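Bench notebook - Tirnport workshop, soft goods and small items
April, entry started 9:40

Continuing with the mixed-item set for Tellus. Stock list from Khurana now reconciled: 1,128 lines, 8 of them duplicates under two spellings of "colour". Merged those and left the old codes in the remarks column.

Pouch trials. Drawstring pouches are still the awkward category. With the cord slack, the mouth closes itself under the weight of the fabric and has to be reopened before each item. Folding the hem outward by 2 cm holds it open long enough for small pieces. Did not help with anything that has a loop or tag, as the loop catches on the folded edge. Toggle position matters more than I had written in March: slide it to the end of the cord before filling, otherwise the opening is limited to half its width.

Tubes. Cap end first into the pouch. Going in crimp first, the flat end snags the mesh and the tube turns sideways. Tried 3 tubes from the Nandoletti carton, same result each time. Part-used tubes fold at the middle and should be rolled up from the crimp before packing.

Sponges and cloths go in bins or bowls at the back of the table and stay out of the pouches. Damp ones mark the mesh. Cloth over a bowl rim is fine for short periods but hides whatever is in the bowl, so check before listing it as empty.

Layout for the afternoon set: containers along the far edge, pouch on the near left, tube in the middle with clear space around it. The ring with the loop sits by the pouch toggle.

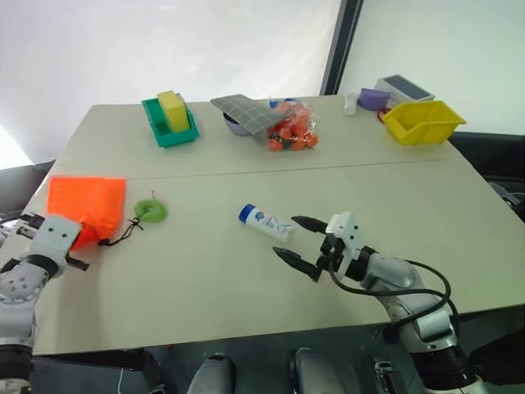 Remaining problem is the panel seam. Thin items dragged across it tend to stop there, so lift them over. Taping the seam was tried last month and the tape edge was worse.

To do:
- second pouch size, same mesh if Khurana has it
- re-label the bins, old labels are lifting at the corners
- ask Tellus whether bagged small balls count as one item or as contents. Listed as one item for now.
- category for rings and loops, currently filed under misc.

Stopped 4:15. Table left set up.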